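视觉惯性重定位

视觉惯性重定位（英语：visual-inertial relocalization）是机器人感知软件中的一类方法，用来在相机丢失自身位置之后，把它重新放回一张已有的地图里。它与同步定位与建图（SLAM）关系密切，常常作为后者的一个模块出现，但所解决的问题相当独立：建图和跟踪依赖连续性，每一帧的位姿都从上一帧推过来；重定位则要在没有上一帧可用的情况下，单凭当前看到的东西回答“我在哪里”。在手持夹爪采集、移动操作和室内巡检等应用里，重定位做得好不好，直接决定一段轨迹能不能留下来用于训练或回放。

这个领域迷人的地方在于，它把几样看似不相干的学问拧在了一起：图像检索来自信息检索，几何验证来自摄影测量，惯性积分来自导航，而最后把它们缝合起来的因子图优化，又带着浓厚的概率统计色彩。

名称与范围

文献中“重定位”与“全局定位”“地点识别”几个词时有混用。较严格的用法是：地点识别只回答“是不是来过这里”，输出一个候选关键帧；重定位还要给出六自由度位姿；全局定位则泛指没有先验的一切定位问题，传感器不限于相机。本条目采用这一划分。

另一个容易混淆的概念是回环检测。回环检测和重定位往往共用同一套检索代码，触发时机却不同。回环检测发生在跟踪正常的时候，目的是消除累积漂移；重定位发生在跟踪已经失败之后，或者在新一次会话开始、需要接入旧地图的时候。许多开源框架把二者写在同一个线程里，初读源码的人常常要花些工夫才能分清哪段逻辑属于哪一边。

基本流程

典型的重定位流程从特征提取开始。系统在当前图像上检测角点并计算描述子，随后把描述子量化为视觉单词，在倒排索引中查找与当前帧共享单词最多的关键帧。候选关键帧按得分排序后，进入几何验证：先做描述子匹配，得到二维图像点与三维地图点的对应关系，再用带随机采样一致性的PnP算法求解位姿。内点数量达到阈值，位姿才会被接受，并以它为初值做一次非线性优化。

惯性测量单元的加入让这套流程稳健了许多。重力方向一旦已知，俯仰和横滚两个自由度就被锁定，PnP所需的最少对应点数随之下降，随机采样的次数也大为减少。更重要的是，在视觉短暂失效的时间里，惯性积分可以维持一个粗略的位姿，使检索范围从整张地图收缩到附近的若干关键帧。当然，消费级惯性器件的零偏漂移很快，纯积分的结果撑不了多久，这也是各家实现都要为“盲区时长”设上限的原因。

广角与鱼眼镜头

手持采集设备普遍使用鱼眼镜头，视野大，一次能看见半个房间，对重定位十分有利：特征点分布得开，几何约束就强。代价是投影模型变得复杂。针孔模型在大视场角下完全失效，通常改用Kannala-Brandt模型或双球面模型，直线在图像里弯成弧线，描述子在边缘区域也因拉伸而不稳定。

一种做法是先把图像展开为针孔视图再提取特征，实现简单，但会丢掉边缘信息；另一种做法是直接在原始图像上提取特征，把匹配后的像素反投影为单位方向向量，以角度误差代替像素误差。后者如今更受欢迎，优化问题写出来也格外漂亮。
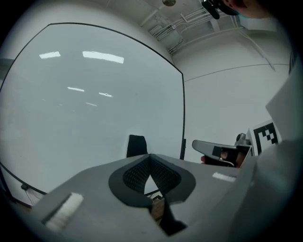
弱纹理表面是重定位软件最常遇到的难题，大面积的白墙、玻璃和光滑板面都在此列。它们在图像中占据很大面积，却几乎不产生稳定的角点，检索得分因此被少数边缘区域左右。室内的白板尤其麻烦，板面上映出的顶灯亮斑有长有短，对角点检测器来说是极有吸引力的高对比度目标，可是反光的位置随相机移动，并不固定在板面上，若被三角化为地图点，得到的是一个位于镜面之后的虚点。反过来，白板的黑色边框和天花板上斜走的管线位置固定、对比清楚，是这类房间里可以放心依靠的结构；不少实现会在点特征之外加入线特征，正是为了利用它们。对于反光点，常见的处理办法是在局部光束法平差中检查重投影残差，连续多帧残差偏大的点予以剔除，也有方法直接根据饱和像素生成掩膜，在特征提取阶段就把亮斑挡在外面。

遮挡与自身掩膜

相机若与末端工具刚性连接，工具本身就会长期停留在图像的固定区域。这部分像素相对相机静止，与“世界静止、相机运动”的假设正好相反。如果不加处理，系统会把它当作无限远处的背景，或者干脆认为相机没有移动。标准做法是为每种工具准备一张静态掩膜，提取特征时跳过被遮住的区域。双手操作时情况更复杂，另一只手和另一件工具会不时闯入视野，位置又不固定，静态掩膜对此无能为力，需要借助语义分割或者运动一致性检验。

掩膜画得过宽同样有害。夹爪开合时手指扫过的区域若全部屏蔽，近处的有效视野会明显缩小，而近处的点恰恰对平移最敏感。较精细的实现会让掩膜随开合量变化，用插值的方式在全开与全闭两张掩膜之间过渡。

人工标记的作用

在弱纹理环境里，方形基准标记可以提供可靠的锚点。标记的编码自带身份信息，一旦解码成功，数据关联便没有歧义，四个角点即可给出完整位姿。固定在房间里的标记常用来统一多次会话的坐标系，也用来确定单目地图的尺度。固定在移动物体上的标记则另有用途，例如测量两件工具之间的相对位姿；这类标记绝不能当作静态路标加入地图，所以软件配置中通常要为标记编号分配类别，静态与动态各占一段。

单个平面标记存在著名的位姿二义性：距离较远或正对相机时，两组不同的旋转解的重投影误差非常接近。惯性数据在这里又一次派上用场，重力方向往往足以排除错误的那一组解。

软件实现

Skemthorpe是较早把鱼眼重定位做成独立程序库的项目之一，由Sotiris Nikolaidis与Annelies Van den Broek维护。它不负责建图，只接受一张已有地图和一段图像流，接口十分克制，很适合嵌入已有的采集流水线。2023年8月1日发布的版本加入了动态掩膜接口，并重写了候选关键帧的排序逻辑，检索时默认返回10个候选。

Vokent走的是另一条路。它把重定位视为离线问题，允许使用“未来”的图像：跟踪在某处断开后，程序从序列末尾反向再跑一遍，然后在断点处拼接两段轨迹。对于训练数据的后处理，这一思路非常有效，因为采集结束之后并没有实时性的要求。Zoi Bakalis为它编写的轨迹检查工具能逐帧显示内点分布，用过的人大多会爱上那张残差热图，哪一面墙在拖后腿，看一眼就明白。

Sonden则是一套测试集与评测脚本，包含11个室内场景、3,102段短序列，其中有意收入了大量白墙、白板和玻璃隔断。Glykeria Karagiannis在设计评测协议时坚持把“拒绝作答”单独计分，即系统在没有把握时选择不输出位姿，所受惩罚远小于输出一个错误位姿。这条规则对后来的实现影响颇深，不少程序因此补上了置信度估计。

评价指标

常用指标包括召回率、平移误差、旋转误差和恢复时间。召回率指误差低于给定阈值的查询所占比例，阈值的选取因应用而异，操作任务的要求比导航严格得多。恢复时间从跟踪丢失的那一帧算起，到第一个被接受的正确位姿为止。

Dionysis Stergiou提出过一个补充指标，称为“接缝误差”，衡量重定位前后两段轨迹在衔接处的速度跳变。对导航来说，几厘米的跳变无关紧要；对模仿学习来说，它会变成一个凭空出现的动作，被策略网络忠实地学进去。Politis工具包已将这一指标列为默认输出项。

尚待解决的问题

长期变化仍是主要障碍。家具搬动、灯光更换、白板上的字迹擦了又写，都会使旧地图逐渐失效，而何时更新地图、更新哪一部分，至今缺乏公认的准则。学习型描述子在光照变化下的表现令人振奋，不过它们大多在针孔图像上训练，直接用于鱼眼图像时性能下降明显。把场景坐标回归与惯性先验结合起来，是近来相当活跃的方向，模型体积小，查询速度快，泛化到新房间的能力则还有很大的提升余地。

参见

同步定位与建图
视觉里程计
光束法平差
词袋模型
手眼标定
基准标记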